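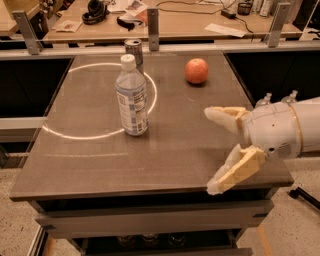
Table with the white circle: water bottle inside, can right behind it, apple outside.

Flirkbridge Shared Workroom
Minutes of the January members' meeting

Chair: Mathias Lehner
Start: 6:40 p.m., at the desks by the back wall

1. Last meeting's minutes
Read and approved with one correction. The new shelf brackets went up on the Pichler side of the room and not over the sink. Thanks to everyone who helped carry the old shelves down, that was a great evening!

2. The table
Most of the meeting went to this and it was a really good discussion. The square table has become everybody's favorite spot in the room, and Mathias opened by saying how much he likes walking in and finding things going on there. The dark top has held up very well. It shows fingerprints the moment you look at it, but it wipes clean in seconds and it still has its shine.

The white circle stays. There was a proposal to take it off and start over with a smaller one, and after some back and forth hardly anyone wanted that. People use it all the time as a shared "things go here" spot, and new members get the idea right away. One member asked for a second circle on the right half. Mathias wants to live with one for a while longer and look at it again in spring, and the rest of the room went along with that.

Agreed: the circle stays where it is and nothing gets stuck or drawn over it.

3. Drinks and snacks
A bottle of water, an open can and an apple on the same table got us talking about food in the work area (again, yes). Feelings run pretty warm on this one! The Briris group would like drinks kept to the desks. Others pointed out that having a drink within reach is half the fun of a long afternoon in here, and that a flat ban lasted 2 weeks the last time it was tried.

Where we landed:
Bottles with a screw cap are fine anywhere in the room as long as the cap is on.
Open cans stay off the table unless they are part of what somebody is working on. Empty them in the sink and put them in the recycling before you leave.
Whole fruit is welcome. Cut fruit goes on a plate, and the plate goes home with you.
Put your name on your bottle. A strip of tape on the cap works fine and leaves the label alone.

The fruit bowl is coming back, which got a cheer. Apples first, then whatever looks good at the market. Budget of $40 for the bowl and the first couple of months of fruit, approved with 2 against.

4. Desks and equipment in the back
Still crowded, though a lot better than in the fall. Two boxes marked Watent are sitting under the end desk and need an owner. If they are yours, please write your name on them by the end of the month. Otherwise they go up to the storage loft, where there is finally space.

A question came up about longer power cords. Mathias will measure the run along the wall and bring a price.

5. Cleanup evening
Everyone liked the last one so much that we are doing it again in February, starting at 5 p.m. Bring soft cloths for the tabletop, no scouring pads please. Soup afterward for anyone who stays, and the Pichler side has offered bread.

6. Other business
The door sticks. Lift it a little as you pull.
Sign-up sheet for the spring open house is on the corkboard and already has some wonderful ideas on it, so go add yours.

Meeting closed at 7:55 p.m.

To do
Mathias: wall measurement and price for cords, fruit bowl
Briris group: recycling bin labels
All: names on bottles, names on boxes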